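Arholm Reuse Center Extends Household Sorting Sessions Through March

The Arholm Reuse Center will continue its household sorting sessions through the end of March, following higher than expected attendance during the opening weeks of the program, the center announced Sunday.

The sessions, held in the ground-floor hall on McIntyre Street, invite residents to bring in the small items that collect in kitchen drawers, on hall tables and at the bottom of bags. Participants lay the items out on a table and decide which should be kept, which should be passed on and which belong in one of the center's collection streams.

A total of 149 households have taken part to date, according to figures released with the announcement. The original schedule allowed for 88. Each session is limited to 30 places and lasts 90 minutes, with an introductory talk at the start.

The center said the program was designed for everyday objects that are often put aside because their owners are unsure what to do with them. Cell phones, notebooks, used sponges and food wrappers are among the items most frequently brought to the tables, and each is handled differently under local collection rules. 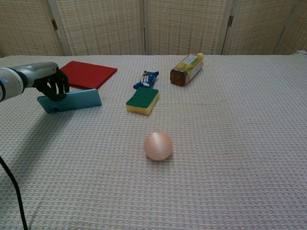
Phones that are still in working order may be offered for reuse once the owner has signed out of all accounts and removed any cards. Those that no longer work are accepted as electronics and must not be placed in household trash. The center does not erase data on behalf of residents and asks that this be done at home before the session.

Paper folders and notebooks are accepted for recycling when metal rings and plastic sleeves have been removed. Unused notebooks, or those with only a few pages filled, are set aside for the supply shelf at the entrance, where they may be taken free of charge.

Kitchen sponges with a scouring layer are not accepted in any of the recycling streams and should go into general trash at the end of their use. Foil snack wrappers are treated the same way under current Arholm guidelines, although the center said it is in talks with Clornska, the regional collection service, on a separate bin for wrappers and other flexible packaging. No start date has been set.

The extended schedule adds 18 sessions to the calendar. Most will be held on weekday evenings, with doors opening at 6 p.m. Morning sessions will be offered for residents who are unable to attend later in the day, and one table at each session will be kept for families with children.

A second location is also planned. The Dremano branch library has agreed to make its reading room available for four of the added sessions – the first to take place outside the center itself. Tables and collection boxes will be provided at the library, but large appliances and paint will not be accepted there.

Participation is free for Arholm residents. Registration is required and may be completed at the front desk of the center or at the Dremano branch during opening hours. Participants are asked to bring no more than two bags of items per household and to take home anything that cannot be accepted on the day.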